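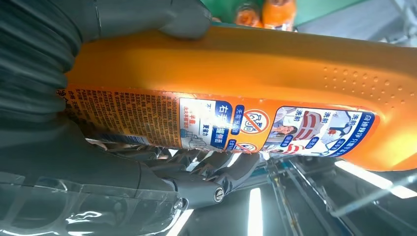 Wrist cam checks before release – what does your written rule say?

otora_nightshift
Trying to settle an argument before it becomes a procedure. Our draft handling standard says the arm has to confirm the label from the wrist camera before it lets go of any bottle of household chemicals. Label facing the camera, readable, full stop. The draft is four pages long and that sentence causes 691 percent of the arguing.
What do other people have in writing?

Skesuno_Pete
Ours says the shelf scanner owns identity and the wrist cam owns grip. Two cameras, two jobs. If you let the wrist cam veto a placement over a label, you'll have arms standing in the aisle twirling stain remover like a baton.

Loïc Rey
I disagree with Pete, as is traditional. With bottles like the orange one you get a good look at most of the label while it's in the fingers. Directions block, no-soaking icon, the striped garment in its before-and-after glamour shots. Why throw that away? The one bit I'd worry about is the end where the gripper sits over the print. One big character there is half gone.

Skesuno_Pete
So your rule passes if you can see the stripes.

Loïc Rey
My rule passes if you can see the product panel. Write down WHICH panel. "Label readable" isn't a rule, it's a mood.

otora_nightshift
OK, that's going in the draft. Minus the mood part, probably.

vkopecky
Vlastimil Kopecký here, I wrote the version they use at Brovthorpe. Please also say where the fingers may go. We had "grip the body of the container" for a year and every integrator read it differently. Now it is:
2.1 Fingers stay off the hazard and directions text where the container shape allows.
2.2 If they can't, identity is confirmed before the pick and logged.
2.3 No regrasping in the air to improve the view. Set it down first.
We got 2.3 in November. You may guess how.

Skesuno_Pete
I would like to hear how.

vkopecky
With a mop.

bouvier_line4
Does anybody limit closing force by package type? Squeezy plastic with a cap on it makes me nervous, and our spec has one number for everything from bleach to cereal. The textured patch by the base on that bottle looks like a nice place to hold it, too, and our planner would ignore it completely.

Loïc Rey
Bumps are for human hands. A ribbed rubber finger may not care. Test it on your own bottles before you write it into anything.

bouvier_line4
Fair. We did 200 picks on full bottles and zero on half-empty ones, so "tested" is doing some heavy lifting in our paperwork.

vkopecky
Then write "tested full" in the paperwork. It costs you one word.

otora_nightshift
Revised wording, dated 10/12/21 on our side: named panel visible OR identity logged before pick, fingers off hazard text where possible, no midair regrasp, fill level recorded with every grip test. Pete, can you live with it?

Skesuno_Pete
The OR, yes. I still say the wrist cam shouldn't get a vote – but I'll let it have an opinion.

Loïc Rey
Put me down as wanting AND.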